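Plimora equipment planner, a review after one budget season

I do love a good spreadsheet, and Plimora (the $82 yearly plan) got our two-arm bench through its May budget with hardly any grumbling from me!

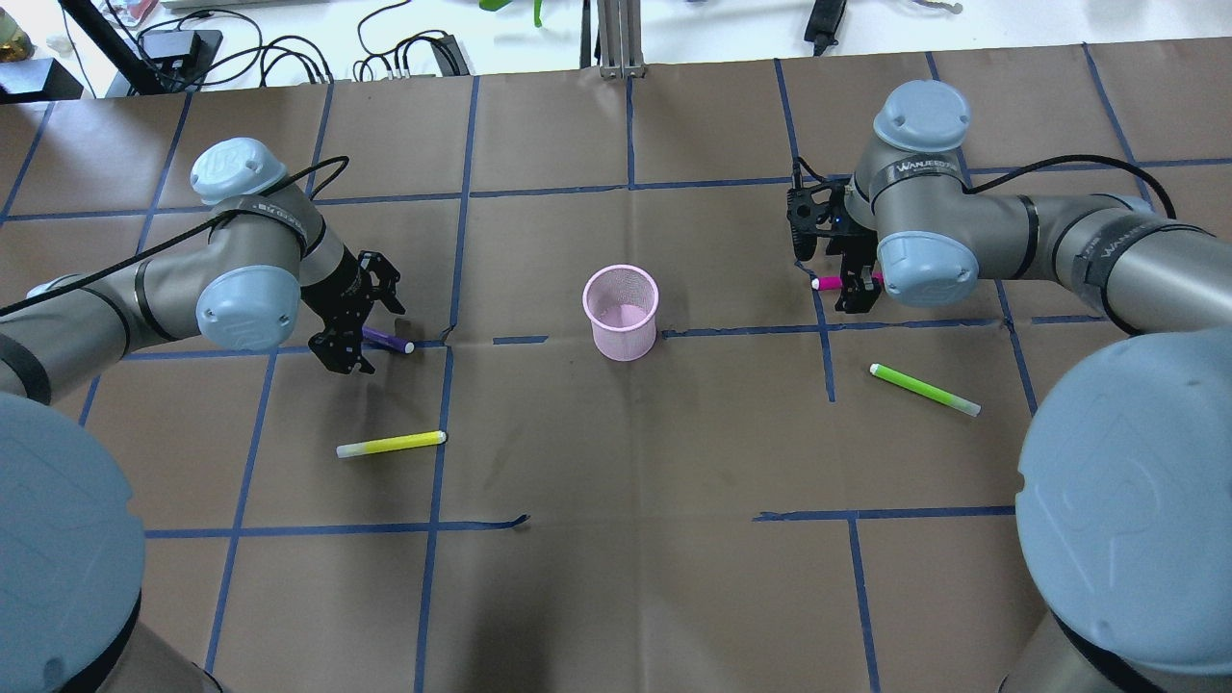

Does it handle a pair of arms as one purchase? It treats each arm as its own line, then lets you group them, grippers and cables included, under a single bench total.

I had guessed $3,000 for mounts, power and small parts, and Plimora walked me up to $3,382 by asking about things I'd forgotten, spare gripper fingers among them. 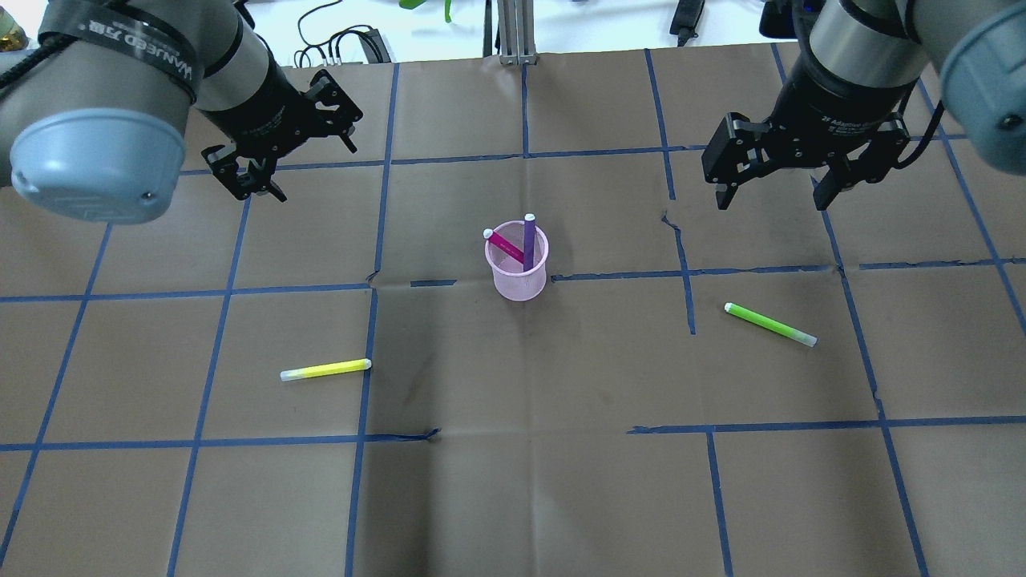
One reader wrote to say the spares list runs too long for a small shop, and that Unurach's planner does the job in half the screens.

Fair enough, though I was glad of every one of those screens when I got to floor space and side tables.

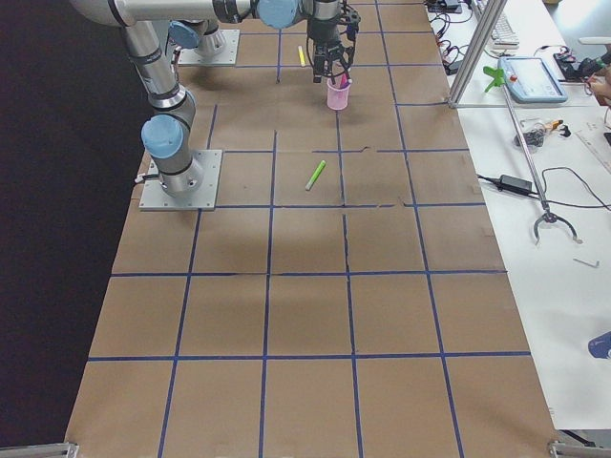

What it misses

Consumables, mostly, and those do creep up on you.

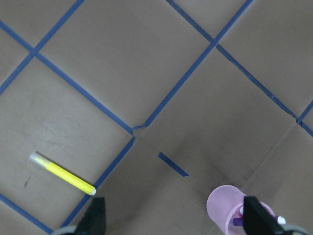 Cheap supplies deserve a page of their own, and there isn't one. Blue tape on brown paper makes a perfectly good grid for marker work, but look at the junction where the strips don't quite meet, and the stray bit lying nearby. I'd budget extra rolls, and I've added a line by hand.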